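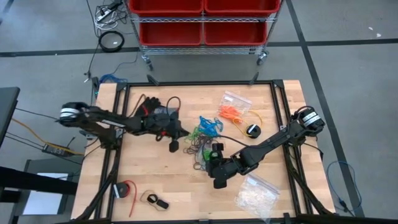
Stikum zip bags, 40-pack: do you need special bags for cords?

I have bought a lot of cable organizers over the years and thrown most of them out. Velcro wraps, plastic clips, a fabric roll with pockets that were all the wrong size. So when Sharada Devadiga told me the answer was a clear bag with a zip top, I wondered why anybody would pay extra for one with a brand name. Stikum sells them in packs of 40 and says they are made for cords, straps and bands.

They are bags. Let's get that out of the way. The plastic is a bit stiffer than the sandwich kind and the zip is a bit wider, and I can't find anything else that has to do with cords.

My test was the pile everyone has. Blue cord, lime green cord, a mess of thin dark stuff, an orange bundle and some yellow-orange cord that won't hold a coil. The maker's leaflet says to "simply sort and store," and the sorting is the part that takes all the time. The bag does nothing for you there. A tangle that goes in as a tangle comes out as one, and the thin dark cord was the worst for this.

Bundle things first and it goes much better. Orange cord, already bundled, is easy to bag. Straps are fine too.

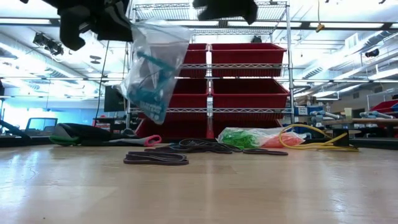
The clear plastic is the best thing about them, and I'll give Stikum that much. Teal strap, green rubber bands, something orange: you can tell which is which without opening anything. I used to keep all of this in red bins on a wire shelf, and red bins tell you nothing until you pull them out. The bags go inside the bins now. Flat black elastic loops I still leave out, as I use them too often to bother with a zip.

Complaints. The zip needs a firm pinch all the way across, and 3 bags from my pack never closed properly at one corner. The pack has only one size, which is too big for a single short cord and too small for a long yellow one unless you coil it tight. There is no write-on strip either. Kumaresan Shetty uses the Sastier bags, which do have a strip, and his look neater than mine, though he says the ink rubs off by October if you start in spring.

I also don't trust the "reusable 286 times" line on the back. Who opened a bag 286 times? Mine have been opened maybe a dozen times each and the zips feel the same as they did, so I can't say it's wrong.

Would I buy them again? At the sale price, yes. At full price I'd get plain freezer bags and a marker. If your cords are already bundled, either kind will do the job, and if they aren't, spend an evening on that before you order anything.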